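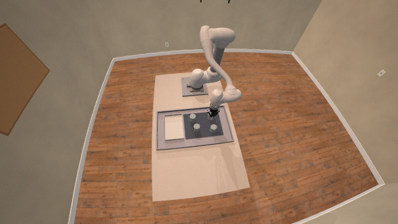 About Dritlow

Dritlow collects examples for robots to learn from. We show a robot arm how to do a small, ordinary job, we do it again with everything nudged a bit, and we keep a careful record of every go. The people who build the learning systems take it from there, and we get to do the part we love, which is the showing!

We're a small company and we like it that way. We started out gathering demonstrations for other people's projects and slowly found that we had strong opinions about how it should be done, so in May we put our own name on the door and carried on.

What we do all day

Most of our work is pick and place. That sounds dull until you've tried to teach it. Take four little white cylinders standing on a dark panel, with a cream bin next to them, and ask for all four to be moved into the bin. You could do that while talking on the phone. A learning system starts with none of what you know: that you come at the thing from above, that you open the fingers before you get there, that you mustn't clip the neighbour on the way down, that letting go too high makes the piece bounce or topple. Every one of those has to be in the examples somewhere, done well, and done often enough that it sticks.

So one of us sits down at the controls and drives the arm through the job from start to finish. Save it, reset, shift the cylinders, off we go again. A standard set for a single task is 500 finished demonstrations. Some days that flies by (put the radio on, get into a rhythm, and you forget to have lunch) and some days the same back corner catches you out again and again.

We work in simulation first. It's a plain room with a wooden floor and a long table, and after so many hours in it we've all grown rather fond of it. Working there means we can put the pieces exactly where we want them, start over in a blink, and try a layout nobody has got round to building yet. It also means that when a customer changes their mind about the tray, we can have the new one in place before the tea's gone cold.

What we think makes a good example

We could talk about this for hours, and at the office we do. A few things we've settled on:

Smooth beats fast. New drivers always want to be quick. But a rushed demonstration is full of little jerks and corrections, and the system will copy those as happily as it copies the good bits.

Vary the start. If the pieces always stand in the same four spots, you've taught the arm four spots. We keep the layouts loose and shift them between goes, sometimes close together, sometimes spread out to the edges of the panel.

Vary the order too. Left to ourselves, we all pick up the nearest piece first. We use an order sheet so that each cylinder gets its turn at being first, and at being last.

Keep the recoveries. A grip that slips and is then put right, calmly, is worth having. We mark these separately so that a customer can choose whether to use them. A go that simply went wrong is marked as a failure and kept in its own folder, and we never quietly slip one into the good set to make up the numbers.

Write it down. Who drove, which layout, which order, anything odd. It takes a few seconds and it has saved us days.

Every set is checked by 2 people before it goes out, and neither of them is the person who drove it. They watch the recordings all the way through. Yes, all of them! It's slower than spot checks, but you notice things: a driver who always drifts a touch to the left, or a release that has crept higher over the afternoon.

Our sets

Fusum is our tray sorting set, and the one most people come to us for. Small upright pieces on one side, a bin on the other, and a great many ways of getting from one to the other. It has grown a lot from its first version, which had 325 demonstrations and a single driver, who still insists that those are the best ones in it.

Endale is newer and covers putting things back: pieces go from the bin to marked places on the panel. Placing turns out to be a good deal fussier than picking, and we've had to retrain our own hands for it. If you're working on fine placement, do get in touch, as we'd love to compare notes.

Zelleo is the tool we use to do all this. It records the arm, the gripper and the position of every piece together, lets the driver add a note without stopping, and puts the next layout up as soon as the last one is saved. We wrote it for ourselves and now share it with the groups we work with. It isn't pretty. It does have a very big undo button, which was the most requested feature by a mile.

Who we are

Mitiku Demissie founded Dritlow and still drives for part of every week. Before this he taught evening classes in electronics, and he brought the teacher's habits with him. He'll explain a thing three different ways until one of them lands, and he believes that if the learner keeps making the same mistake you should look hard at your lesson first. That has become the way we all work. When a trained system fumbles one of our tasks, we go back to the recordings before we blame anything else, and very often the answer is sitting there: a layout we hardly covered, or a habit we all share and hadn't spotted.

The rest of us come from all over the place. We've got people who came from warehouse work, from school labs, from dressmaking and from playing far too many video games. You don't need a degree to be a good driver. You need steady hands, a bit of patience and some curiosity about why the last go went better than the one before it. New drivers spend their first 2 weeks on practice layouts, sitting beside someone more experienced, and nothing from that time goes into a customer's set.

We swap tasks often so that hands and eyes get a change, and we take proper breaks. Tired people make tired examples.

Working with us

If you're building a system that learns from demonstrations and you need good ones, tell us about the job. A sketch of the tray and a few lines about what should end up where is plenty to begin with. We'll usually build the layout, drive a short trial batch and send it over with our notes, so you can see how we'd approach it and argue with us about it before the long run starts. We enjoy the arguing. Several of our better ideas began as a customer's complaint.

We also welcome school groups who would like to try driving the arm for themselves. They tend to be very good at it, and they ask wonderful questions. Write to us through the contact page and tell us how many are coming, what ages they are and whether anyone needs a lower desk.

Page last updated 17 September 2021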